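Zevdale webcomic: is Collet the narrator or not?

3 min read

Chapter 2 is up and I'm already annoyed. The author's note says Collet "was never at the bridge," and yet Collet describes the bridge for six pages, down to the smell. Either the narrator is lying or the writer forgot. I know which one I'd bet on.
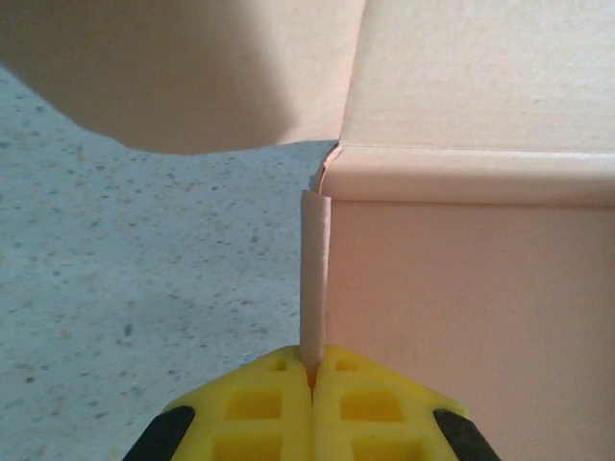
Posted by kastum_apologist, Tuesday

Lying, obviously. Go back to page 21, where the old guard calls Collet by the wrong name and gets no correction. You don't waste a whole panel on that unless it's going to matter.

mossy_ledger wrote:
You do if you're Blandine Aubert and you've been drawing since 4 a.m. She spelled Skoltirard two ways in the prologue and people wrote 700 words on the "hidden twin city." It was a typo. She fixed it.

kastum_apologist wrote:
Those were my 700 words, thanks. I stand by most of them.

halfpast_nine wrote:
I'm with mossy on the typo, but the bridge is different. The guards in Kastum wear the sash on the left. In Collet's version it's on the right, on every single guard, like somebody who only saw them in a mirror.

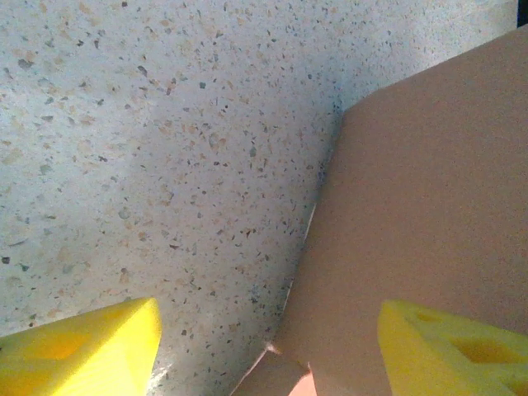 Or in a painting, and there's a painting of the bridge in Collet's uncle's hallway. Prologue, the page with the soup.

mossy_ledger wrote:
I just checked and I hate that you're right about the painting. I still say the sashes are a flipped drawing she didn't feel like redoing.

kastum_apologist wrote:
So the uncle is the real narrator. Got it. Starting a new thread.

halfpast_nine wrote:
I did not say that. Please don't put my name on it.

kastum_apologist wrote:
Too late, you're in the title.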